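Savinton site, continuity notebook, August

Spent the morning on the call tree. The version in the binder still listed the old night desk as first contact, and the second and third numbers on it belonged to extensions that were removed when the phones were moved over to Tipoki. I rebuilt it from the current roster. The tree now has 5 branches in place of the former three, and each branch has a primary and an alternate. Alternates are on a different floor from their primaries wherever the roster allows it. On branch four it doesn't, and I have marked that as open.

The mass notification test ran at 10:40. 3271 messages queued, counting text, voice and email separately. Email cleared first, as it always does. Voice was slow to start and then held a steady rate. The dashboard reports "delivered" for a voice call as soon as the line picks up, and that includes voicemail, so the delivered column can't be read as a count of people reached. I want acknowledgments only in the summary page from now on. Changed the report template and saved the old one under its previous name.

Two items from the text channel. The template runs over a single segment once the site name is inserted, and on some handsets the second segment arrived ahead of the first. I cut the opening line down to the site, the type of event and the instruction. The return link moved to the end. Second item: the reply keyword is still case sensitive. Reported to Tipoki under the existing ticket.
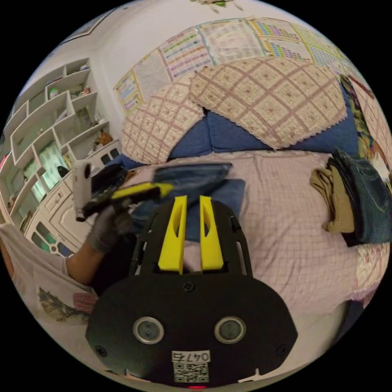 Asset tagging is the other half of the plan and has had less attention. The recovery sequence for Savinton refers to equipment by room, and rooms change. If a floor is closed and its contents are moved to Gresia, the room number tells the receiving team nothing. I am switching the list to tag numbers. A tag should have a short number a person can read aloud over a radio, plus a code that a phone can scan, on one label, like the white one with 0476 over its QR code. Number above, code below is the layout I'll write into the standard. Handwritten numbers are acceptable if they are legible at arm's length. The list needs a column for the tag, a column for the minimum quantity needed to resume work, and a column for the restore priority. Room stays as a note, with the month it was last checked.

Priority numbers are a mess at present. Three departments have assigned themselves priority one for everything. I have gone back to recovery time as the only input: how many hours a function can be down before it affects someone outside the building. On that basis only 7 functions belong in the first tier. Payroll is not in it except in the last week of the month, and the sheet has no way to express that, so I added a date condition in the comments. Not elegant.

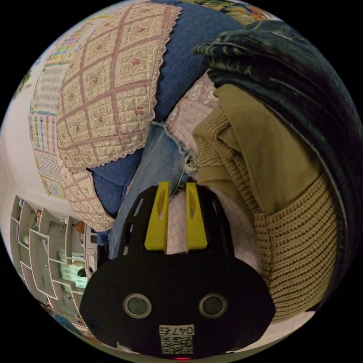
Yellow fingers, pink check fabric behind.

Afternoon was the generator transfer. Utility feed opened at 14:05. Transfer took 8 seconds against a limit of ten. Load was below what I'd like for a real test, with the ventilation on low. The battery units on the second floor held through the gap. The one by the server closet gave a replace-battery warning on return and I have requested a spare. The small Beko refrigerator in the first-aid room is not on the protected circuit, though the plan says it is. Either the outlet gets moved or the plan gets corrected — I have written it up as a plan error for now, as that can be closed today.

Retransfer was clean. Logged fuel level before and after in the generator book, same units this time.

Drafted the agenda for the tabletop. Scenario is loss of water with partial loss of power, starting mid-shift, no advance warning. Gresia will act as the receiving site. I want the first decision point to fall before anyone has full information, so the second inject is a contradictory report from the utility. Sent the draft across for comment before leaving.
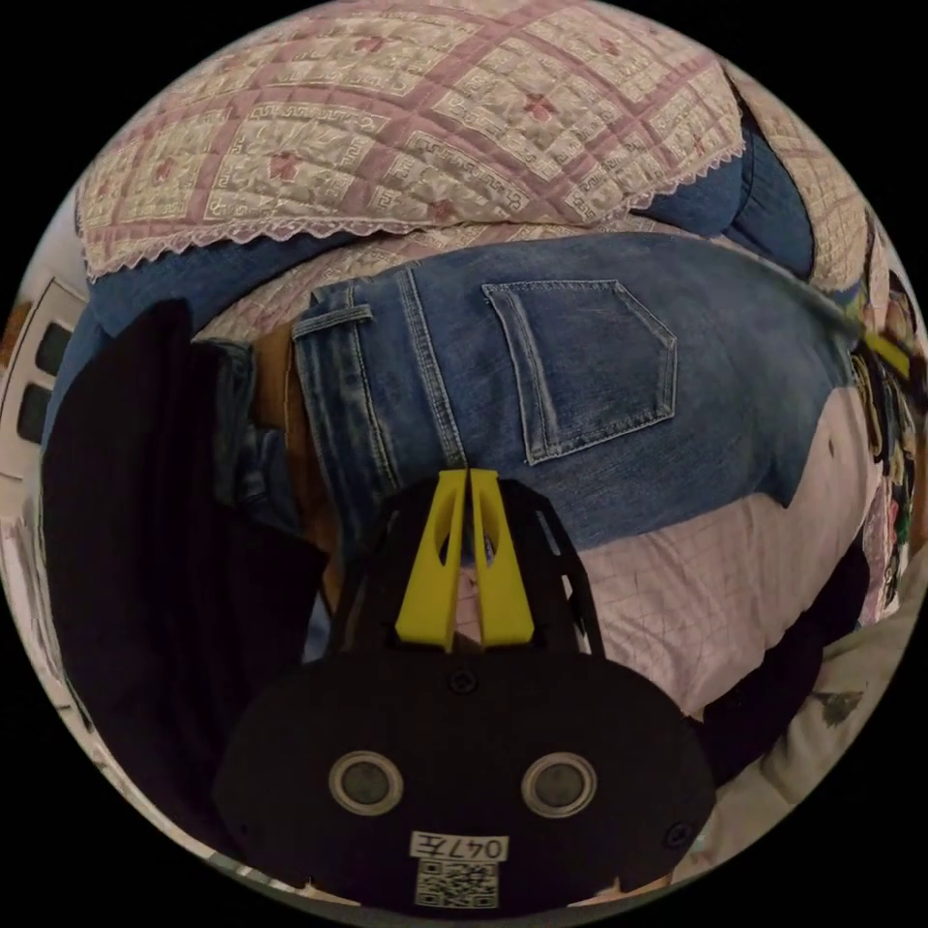
Gresia replied within the hour that the scenario is fine but that their loading door can't take deliveries after six, and asked whether the timeline could start earlier in the shift. It can. They also want the relocation list in tag order before the exercise, and a named alternate for branch four.

Moved the scenario start up two hours and reissued the draft. Branch four still open. Call tree reprinted, old copies pulled from the binder and the front desk. Check the gatehouse copy tomorrow.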